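Risomia: Frequently Asked Questions on Method and Reported Results

Filed under: Manipulation / Policy Learning / Project Notes
6 min read
14 shares · 3 comments

Last revised Oct 29, 2025. Maintained by Kavitha Shetty and Obsa Yimer.

What is Risomia?

Risomia is a method for training a single-arm pick-and-place policy from a small set of teleoperated demonstrations. The policy takes a wrist view, a fixed workspace view, and the arm's joint positions. It outputs a short sequence of end-effector targets plus a gripper command. It does not use object models, depth, or force sensing.

What was it trained on?

The training set has 700 demonstrations, recorded by Hamdia Gebretsadik and Zinash Teshome. Each one covers a single transfer of one object into a container. A further 200 demonstrations were held out for tuning the action horizon and were not used for training.

Why a wicker basket and not a plain bin?

A plain bin has flat walls and a uniform color, and our first policy learned to find it by color alone. It then failed when the bin was swapped. Wicker has fine texture and strong shading that changes with viewpoint, so color matching gives less of a shortcut.

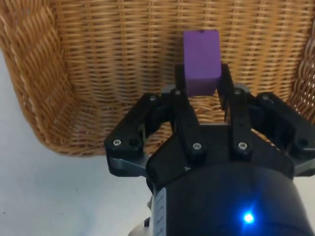

The second reason is occlusion. At release height the fingers and the held object hide much of the container from the wrist view. The policy has to combine what remains visible with the fixed view. When we removed the fixed view at test time, most of the added errors were early releases near the rim.

When does a trial count as a success?

The object must be inside the basket and no longer touching the gripper when the arm returns to its start pose. An object resting on the rim is a failure. A basket pushed more than one basket width is also a failure, even if the object ends up inside.

What were the results?

We ran 204 evaluation trials with the final checkpoint. Of these, 137 were successes under the rule above. The baseline without phase labels was run on the same list of start layouts; its numbers are in the Prenia results table and are lower for every object shape.

What are phase labels?

Each demonstration is split into reach, grasp, carry, and release. The split is computed from gripper width and end-effector speed, with no hand labeling. During training the network predicts the current phase as a side task. The phase output is not used at run time.

How are the start layouts chosen?

A script draws positions for the basket and the loose objects, then rejects any layout in which two items would touch. The operator places everything by hand from a printed sheet. Placement error is not measured. Shape matters more than color in our results, so the layouts mix items that roll with items that have flat faces.
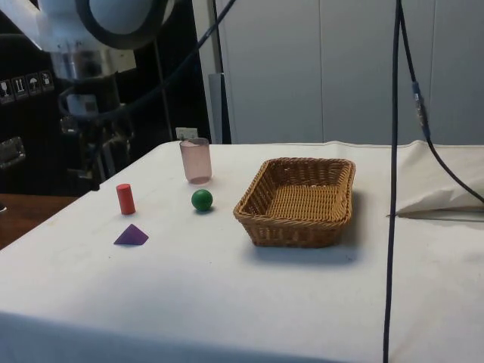 Figure 2. Workspace with cylinder, wedge, ball, cup, and basket on a white cloth.

Which shapes are hardest?

The wedge. Its sloped faces give the fingers poor contact unless they close across the triangular ends, and the policy often picks the wrong approach angle. The ball is second. Failed grasps on the ball tend to displace it, and the policy was given few demonstrations of recovery. Upright rectangular blocks are the easiest.

Does the method depend on the white table cover?

Partly. We have not tested patterned covers. Wrinkles and small marks on the cloth had no effect we could detect, but we did not vary them in a controlled way.

Can I use the checkpoint with a different gripper?

Not without new data. The gripper command is an absolute width, and the phase split uses thresholds set for our fingers. Dzifa Alhassan ported the thresholds to a second gripper in March and had to record new demonstrations for the grasp phase.

Where do I report an error in the numbers?

Open an issue in the Prenia repository under "results" and give the trial index. Corrections are listed in the changelog.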